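Sengar Bursary Applications Dataset: Data Card

Version 2, released 26 June 2023
Maintained by the Wuridden Trust, Student Awards Office

Summary

The dataset contains anonymised records of applications to the Sengar Bursary, which supports school leavers entering college or university from the Flavstead and Bultlow districts. It is released to help schools, advisers and other awarding bodies study how applicants complete the form and where applications are left unfinished.

Contents

The release holds 900 records, one for each application opened. Of these, 566 were submitted by the closing date and 548 passed the first eligibility check. The remainder were withdrawn, left in draft or submitted late. Each record contains:

record_id: a random code with no link to the applicant's account
district: Flavstead or Bultlow
route: college, university or apprenticeship
household_band: income band from A to E, as declared
references: number of references received
status: draft, withdrawn, late, ineligible, eligible or awarded
statement_length: word count of the personal statement

The text of personal statements is not included. Applicants were asked for consent to release statistical information only.

Collection

Records were exported from the online application system after the final award letters had been sent. Names, addresses, dates of birth and school names were removed before the file left the awards office. Dumisani Ngubane carried out the export and Damián Cortés checked it against the paper register. Categories with very few applicants were merged with the nearest larger category.

Known limitations

Household income is self-declared and was verified only for applicants who reached the award stage. Around 40 records have no household band – these are marked "missing" and should not be read as band A. Applications made by post were entered by hand, and their statement lengths are estimates.

The bursary is open to two districts only. The figures should not be used to draw conclusions about student finance elsewhere.

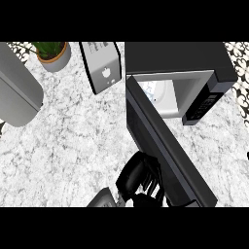 Fig. 1. Computer-rendered kitchen worktop with an open microwave oven.

Permitted use

The data may be used for research, teaching and the planning of award schemes. Users must not attempt to identify applicants, whether from this file alone or by combining it with other sources. The data must not be used to assess or rank individual candidates for any award.

Updates and corrections

The next version is planned for August and will add a field for part-time study. Errors should be reported in writing to the Student Awards Office, quoting the version number and the record_id concerned. Corrections are listed in the change log supplied with each release – earlier versions remain available on request.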